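Handout 9: The Casual Place Setting
Table Service Basics, Efa Gwynne
Jul 21, 2025

Please read before class. Last term I said the same thing and learned what the word "please" is worth.

## Start with the mat

Formal service gets its own unit in December, when we'll all be tired enough to care about fish knives. Until then we are working at the level of lunch: one mat, one plate, one thing to eat with, one drink.

The mat goes down first and everything else takes its bearings from it. With a rectangular mat, line up the long side with the table edge. With a round one there is nothing to line up, and students find this either freeing or upsetting. Keep it far enough in that a sleeve won't drag it off.

Plate size matters more than plate quality. You want a ring of mat showing all the way around. A pale mat under a colored plate does a lot of work for very little money.

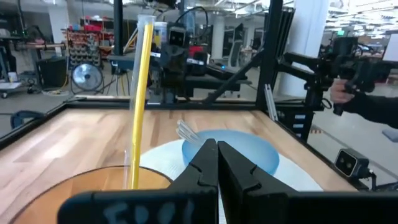
*Fig. 1. Blue plate on a white round mat, with a clear plastic utensil at the rim and a drink with a yellow straw.*

## Clear plastic, and how to lose it

Clear utensils are cheap and polite-looking, and they vanish on a pale surface. Amancay Lagos once set 50 covers for the Pinto lunch with clear forks on glass plates and spent the first course answering the question "Are there forks?" If you must use clear, put it where it crosses a color.

Tall straws: fine for a cold drink, but remember that someone has to reach past them. Keep the cup out of the path between the hand and the plate.

## Where the spoon goes

To the right of the plate, bowl up, handle toward the diner. Everyone knows this and roughly half of you do it.

A spoon *on* the plate is a different message. Laid across, it can mean "still eating," "finished," or "I had nowhere else to put this," depending on the house. The Bavar manual and the Urnen manual disagree about the angle for three pages each. For this course, on the plate means the setting isn't done yet. 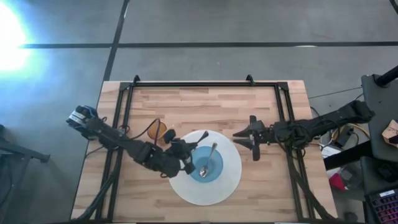

*Fig. 2. Metal spoon lying across the plate, bowl at lower left. Note how well it shows against the blue.*

## For next time

- Set one place at home, casual style, round mat if you own one.
- Move the spoon to its proper side.
- Sit down and reach for the drink. If you hit something, move it and try again.
- Bring a sketch. Stick-figure forks are accepted.

Reading: Vundetti packet, pages 10 to 32. Skip the napkin swans.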